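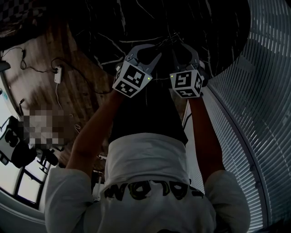 Does a written standard make a recorded demonstration any better? Only where it settles something before the person picks up the grippers, and most of what I've read so far settles things afterwards, on paper, when the recording is already what it is.

March 26, 2020

Read the Shenoy guidelines through twice today, the second time with a pencil. Thirteen rules, and I would keep five, perhaps six if someone rewrote the one on rest breaks so that it meant something. The rest are the kind of sentence you write when you have been asked for a sentence. "Operators shall move naturally." What am I supposed to do with that? I have never met anyone who moved naturally after being told to.

The rule on markers is good, I'll give them that. Both cubes facing the camera at the start, no hands or sleeves across the printed faces, stop and begin again if one of them goes out of view for more than a moment. You can check it. Two people could check it separately and come to the same answer, and I wish they had used that as the test for all the others.

The cable rule is where I lost patience. It says cables must be "managed". At Bratbridge we had a cables rule with the same word in it, and everyone signed it, and in December somebody still went over on a lead beside the table and was off for eight days. I said then that the rule ought to name the place: nothing on the floor where a foot or a chair leg goes, power brought in from the side away from the operator. I was told that was too detailed for a standard. I still don't know what a standard is for if it can't say where to put a plug.

Then there's privacy. They want faces and anything personal blurred before a recording leaves the room, and I agree, but there isn't a word about who looks to see whether it has been done. Software does it, then software reports that it has done it. I've asked for a person to look at one recording in every batch. I expect to be told it costs too much. Cundside asked for the same last year and got a paragraph thanking them for their interest.

Long argument on the phone about numbers. Shenoy want 800 demonstrations per task before anyone may call the set complete. Why 800? I asked three times and got three different reasons, one of which was that the previous draft had said it too. I would sooner have 300 where the operator was fresh and the table was set out the same way each time. A tired pair of hands on the grippers gives you a tired robot, or that's my suspicion, and I admit I can't prove it. They can't prove theirs either — but theirs is printed.

Ita is supposed to solve all this. It is a checking tool, it goes through each recording and gives it green, amber or red, and the sales page talks as though the rules were now looking after themselves. I tried it on some old Bratbridge material that I know to be poor. Green, green, amber, green. It had plainly been taught what the form asks for. I've written to ask what makes a red and am waiting.

To do tomorrow, or whenever the post is sorted out:

Send back the marked copy, with the cable rule rewritten in full.
Ask again about the person who looks at the blurring.
Ask for breaks in minutes. "Adequate" is no good to anyone.
Strike "naturally".

I don't want to be the one who is against everything. I did write "good" in the margin next to the markers, and underlined it. Working from home with the draft spread over the kitchen table doesn't help my temper, and the bit on storage I haven't touched yet. It runs to nine pages and I got as far as the definitions before I put the kettle on.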